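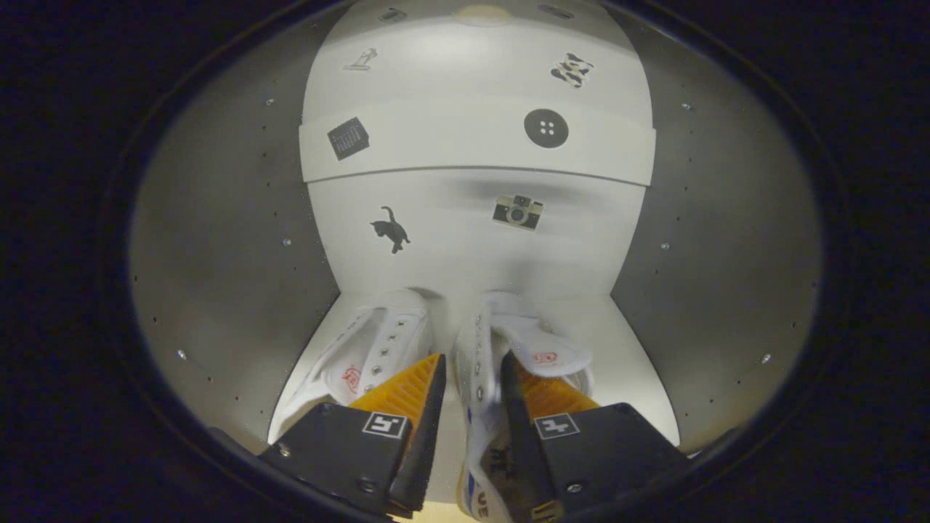 Dispatch intervals on the Tandar at Ultley

29/07/2024
Posted by the author

The Tandar has had its new block layout since the start of the season, and I have now logged enough dispatches to say something about it. I stood by the exit ramp with a stopwatch and a notebook and recorded the time from one train leaving the station to the next one leaving. The sheet has 39 dispatches on it, all taken with three trains running and the full queue open.

First, the layout. Before the winter work the ride had a single holding brake after the last helix, then the station. A train that came back early sat on that brake until the platform was clear. There is now a second short brake between the helix and the old one, so two trains can wait and the third can be on the lift. On paper this takes the helix out of the critical path, and the platform becomes the only thing that sets the pace.

The best interval I recorded was 33 seconds. The worst was well over two minutes, caused by a bag that had to go back across the platform, and I have left it in the sheet but out of the working. Most of the rest fall close together, which suggests the crew are loading to a rhythm and the blocks are no longer holding them up. I saw trains stacked on both brakes only when the air gates were slow to close.

The gates are worth a note. They are the same type as on the Plaltov, with the actuator under the platform edge, and they close in two stages. The second stage waits for a sensor at the far end of row 6. If a rider stands on the yellow line there, the whole set stays open and the operator has to ask them to step back. A repainted line would be a cheap fix.

Restraint checks are done from the front and the back at once, meeting in the middle. The Salazar still uses one person per side walking the full length, and it is plainly slower, although its trains are also longer and the comparison is not a clean one.

Locker changes have made a difference too. Loose items now go in before the last stretch of queue – they used to go in the bins on the far platform – and riders leave without crossing the train.

I still want figures for two-train running, when the extra brake should matter much less. The park normally drops a train in September, so I will take the same notebook back then and stand in the same place. Locker ticket 3814 is still in the back of it and I suppose it can stay there.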